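**Loltbridge Issues Service Notice for Plokby Desktop Arm Following Elbow Servo Fault**

FIRKSTEAD, February 14, 2023 - Loltbridge today issued a service notice covering the Plokby desktop arm, a 3D-printed unit sold to schools and small workshops for light pick-and-place work. The notice applies to the first 222 units shipped. Owners are asked to stop unattended operation until the controller firmware has been updated to the version supplied with the notice.

The fault concerns the elbow servo. When the arm holds a load in a raised position for an extended period, the servo can draw high current without moving. On affected units the controller does not register this as a stall. The servo then overheats and shuts down, and the upper section drops under its own weight along with whatever is in the gripper.

Loltbridge received the first report in August from a training workshop running a tray-sorting exercise. Two further reports followed. No injuries have been reported. In one case the gripper bracket cracked on contact with the table and was replaced.

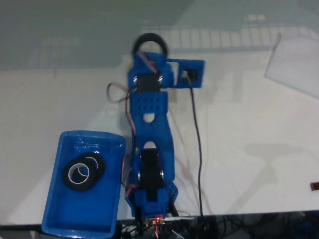
Bench testing was carried out by Eshun, which supplies the controller firmware. Test arms were run through 200 cycles of lifting a small object from a tray and holding it upright. The shutdown was reproduced on almost 24 of those cycles, in each case after a long hold. Short holds did not trigger it. Eshun traced the cause to a current threshold set too high in the original release.

The updated firmware lowers the threshold and adds a controlled descent. If the elbow servo approaches its limit, the arm now lowers the load to the table, opens the gripper and waits for a manual reset. Hold time in a raised position is also capped.

Owners should take the following steps:

- Disconnect power before touching the arm or its wiring.
- Inspect the printed link at the elbow for cracks or softened plastic.
- Install the firmware update over the controller's data port.
- Run the supplied hold test with an empty gripper, then with a light load.

Units with a damaged link or a discolored servo housing should not be powered on. Loltbridge will ship replacement parts free of charge, and has set aside 200 elbow servos for this purpose. Requests can be made through the service desk in Firkstead with the serial number printed on the original packing slip.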